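Drekwood Evening Bible Course
Unit 4 handout: Saying no at work, and saying sorry afterwards
Revised August 2024

Please read Daniel 1 and Luke 19:1-10 before you come. If you have time for only one, read Daniel.

1. What we did last time

In Unit 3 we spoke about honesty in small things: the bus fare, the sick day, the story that becomes better each time we tell it. Several of you asked the same question afterwards, so I put it at the beginning of this unit. What must I do when it is my boss who asks me to be dishonest?

I worked for nine years in the stock office of Furnival, a wholesaler of tiles, before I began teaching this course. In my second February there, my supervisor asked me to write 396 boxes on a delivery paper. The truck had 60 boxes less than that. "They will come on Friday," he said. "It's only a number." I wrote the number. I still remember the colour of the pen.
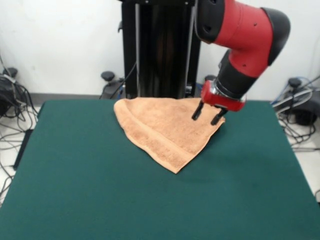
The boxes did come on the Friday, and this made it worse for me, as I learned that a false paper can have no punishment at all. The next time he asked, I did not even stop typing. I want you to notice this when you read Daniel. He makes his decision early, over a matter of food, when a reasonable person could say that it is not important.

2. Daniel 1:8-16

Read the passage aloud, slowly, and mark the verbs which belong to Daniel. In most translations you will find that he resolved, he asked, and then he said "please test your servants". He does not shout and he does not make a speech about the king. He goes first to the chief official, who is afraid, and then to the guard, with a plan for ten days.

Two remarks on the text.

(a) The official's fear is real. He believes he may lose his head. Daniel does not laugh at this fear, and in verse 12 he offers something which lowers the risk for the other man.

(b) The passage says in verse 9 that God gave Daniel favour with the official. We should be careful here. It is not a promise that your manager will be kind. In chapter 3 the friends of Daniel are kind and polite also, and they are thrown in the furnace.
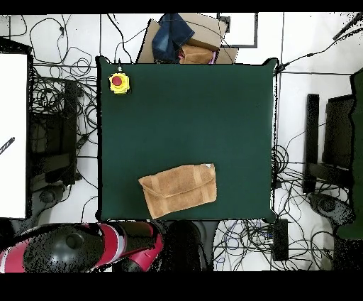

Emergency stop button at the corner of a green tabletop.

3. Words you can use

Many people in our group tell me they know what is right but they have no sentence ready. When English is your second language, as it is mine, this is double trouble. You are still looking for the polite form and the moment is finished. So we practise sentences.

"I'm not comfortable signing that. Can I write what we have received, and add a note about the rest?"
"Could you send me that request in an email, please?"
"I'd like to help you with the deadline, but I can't put that date on it."

Say them at home in your normal voice. Change the words until they sound like you. A short sentence is better than a long one, and you do not need to quote a verse to your supervisor.

4. When you have already said yes

Psalm 32 was written by somebody who kept silent and felt his bones waste away. He was still living his life, I suppose, he ate and he went to his work, but inside he was not standing on anything. A towel held up by a grip can hang like that, folded over on itself and twisted narrow in the middle, with the lower end spread out above the table and not touching it. 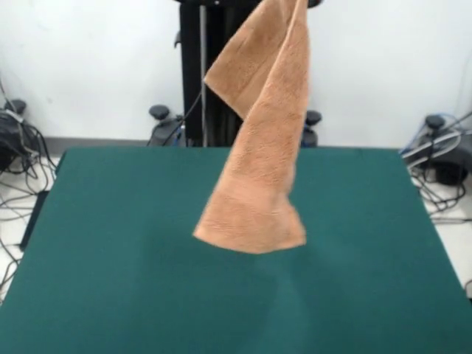
Verse 5 is where the psalm turns: "I acknowledged my sin to you." In my own case there were months between the false paper and the day I spoke of it. I prayed during these months, but always about other things. My prayers were bent round the one subject, like that orange towel with its upper flap angled away to the left while the main part drops straight down. When I finally told the manager of the Trustau branch, where I had been moved, the conversation took less time than my lunch.

Zacchaeus goes further than telling. He promises to pay back four times. Please do not make a rule from the number four, but do ask what is owed and to whom. I had cost a customer up to $700 in lost work, and a prayer could not return that to them. Some of you may need legal advice before you speak, and there is no shame in taking it.

5. Helping another person to confess

Sometimes a friend begins to tell you something and stops. Our temptation is to take hold of the whole matter and pull it open, with questions about who, and when, and how much. Galatians 6:1 says to restore such a person gently.
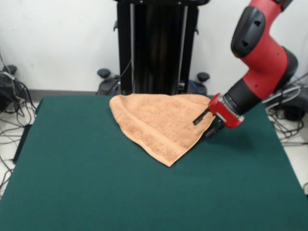

Gentleness in this verse has a practical side, and it starts with how much we ask for at one time. Let your friend choose where to begin, and stay with that part until it is said. I think of a crumpled towel on a table with two black gripper fingers at its right edge, and only there, while the rest lies in its folds. One edge is enough for a first evening. You can say, "Thank you for telling me this much," and put the kettle on.

Remember also that "restore" in Galatians is the word used for mending nets. A net is mended to be used again.

6. For discussion in pairs

Which small request at work would be the easiest for you to refuse? Why have you not refused it?

Read Psalm 32:3-4 again. Has silence ever affected your sleep or your health?

Is there somebody you should pay back? You do not have to answer this one aloud.

For next time: Genesis 39, the whole chapter, and write 2 sentences of your own in the manner of section 3. The Grurenine group will join us, so please bring an extra chair from the hall.

Related handouts
Unit 1: Why read an old book on a Tuesday night?
Unit 2: Anger and the car park
Unit 3: Honesty in small things
Unit 5: Joseph, and leaving the room
Reading list for the Grurenine group

Comments (3)

tilesandtea: I used the email sentence this week. My boss never sent the email and the request went away. Thank you for this.

K.M.: Could you please say more about chapter 3 in a later unit? I was polite and I lost the job anyway. I'm not sorry, but it was a hard winter.

northside_reader: Section 5 was helpful for me as a parent. I ask far too many questions. Is the Unit 2 handout still available? The link doesn't open on my phone.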